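**Progress note to the Plestlow fund, June**

Work on the lost-and-orphaned-items room at Rallthorpe continues, in the sense that the room is still there and so are the items. Of the 2000 things inherited from the old Pultier building, 1076 are now sorted, tagged and shelved. That's ahead of the plan, which was written by me and was gloomy.

The shelves you paid for are up. Gloves, umbrellas and single shoes went quickly - people have strong opinions about where a shoe belongs. Another 679 items are sorted but untagged, mostly for want of tags, and the new ones from Panicker came in the wrong size. They've been reordered.

Small odds and ends are slower going. We use gray metal bins for anything that won't stack, and a bin can hold a hairbrush, a yellow toy block and a couple of little balls with no common theme beyond having been left behind.

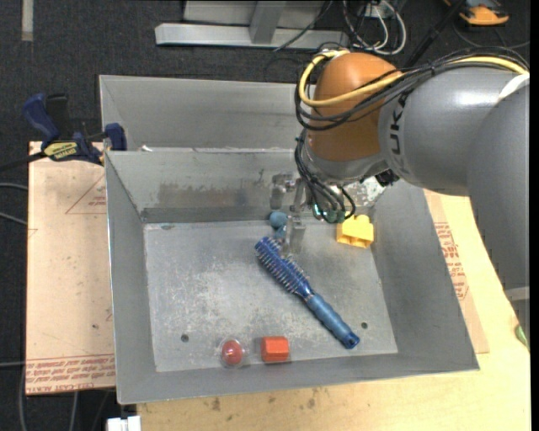
Do the small items get a tag each?

Only the ones somebody might plausibly come back for. Hairbrushes and keys are tagged singly, while loose toy pieces share one tag per bag and are listed as "toys, mixed."

Thu Dương has rewritten the sorting guide, which used to run to eleven pages and a diagram. It now fits on the back of the door. The category "Other" has been abolished, over my objections, and replaced with "Household," "Play" and "Ask Thu." The third is the most popular.

Spending is under budget on shelving and over on labels. I'd like to move the difference across, and would be grateful for a yes before the next label order goes in on Monday. We also still need a second stepladder. The first one is fine, but it's always in the other aisle.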